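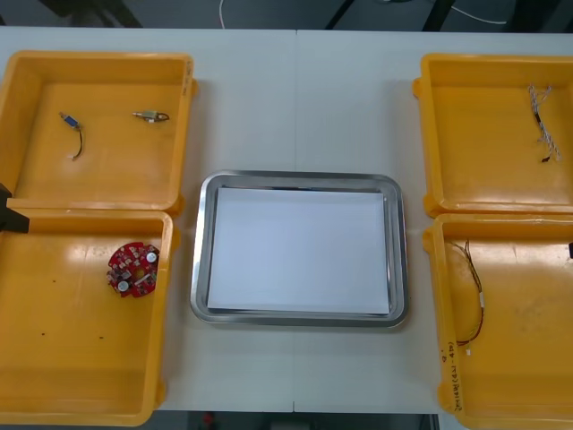 Vomard Portrait Blur Set

Version 3

Summary

Vomard is a collection of 451 portrait photographs taken on dual-lens phones, each stored with the depth map the phone wrote at the moment of capture. It is meant for testing software that blurs the background after the picture has been taken. The set is small and is not suited to training a depth model from scratch.

Contents

photos/ – the portraits, full size, as JPEG
depth/ – one greyscale PNG per portrait, 16 bit, same base name
masks/ – hand-corrected outlines of the sitter, for 93 of the portraits
splits/ – plain text lists of file names
tools/ – the viewer and the scoring script

Depth maps are smaller than the photographs. The viewer scales them up with nearest-neighbour sampling by default. Pass --smooth to use bilinear sampling, but note that scores are only comparable between runs made with the same setting.

Collection

Portraits were taken at two sites. Ernthorpe supplied the indoor pictures, under mixed window and ceiling light. Trallstead supplied the outdoor ones, mostly between 10 am and 4 pm. Sitters were adults who signed a release covering research and product testing. Location tags were stripped before the files left each site.

Phones were held by hand. The portrait mode of the stock camera app was used throughout, with the blur slider left at its default. The unblurred original was then exported, and that is the version in photos/.

Depth values

Larger values are nearer. They are relative and cannot be converted to metres. Two phones wrote their maps the other way round; these were inverted in version 2, and the affected names are listed in splits/inverted.txt. Do not invert them again.

A value of 0 means the phone gave no reading. It does not mean far away. Holes occur mainly in hair, spectacle lenses and plain walls.

Splits

433 portraits are in splits/main.txt. The remainder are in splits/hard.txt and were set aside for fine hair, transparent objects or a second person close behind the sitter. Report the two lists separately.

Running the scorer

python tools/score.py --pred out/ --list splits/main.txt

The scorer compares edges only where a mask exists and skips other files without a warning. Predictions must be 8 or 16 bit greyscale. Colour files cause it to stop.

Known problems

Masks treat earrings as part of the sitter but leave out bags – this was not applied evenly in version 1 and a few old outlines may remain.
Some Trallstead pictures have a slight shift between photo and depth map, worst at the left side.
The viewer ignores EXIF rotation on Windows. Rotate the files first, or use the Čierny build of the viewer, which reads the tag.

Changes

3 – hard list added, masks redrawn around hands
2 – inverted maps corrected, duplicate portraits removed
1 – first release, June

Terms

Free for research and internal testing. Portraits may not be used in advertising or to identify the sitters. Withdrawn pictures are listed in splits/withdrawn.txt and must be deleted from local copies.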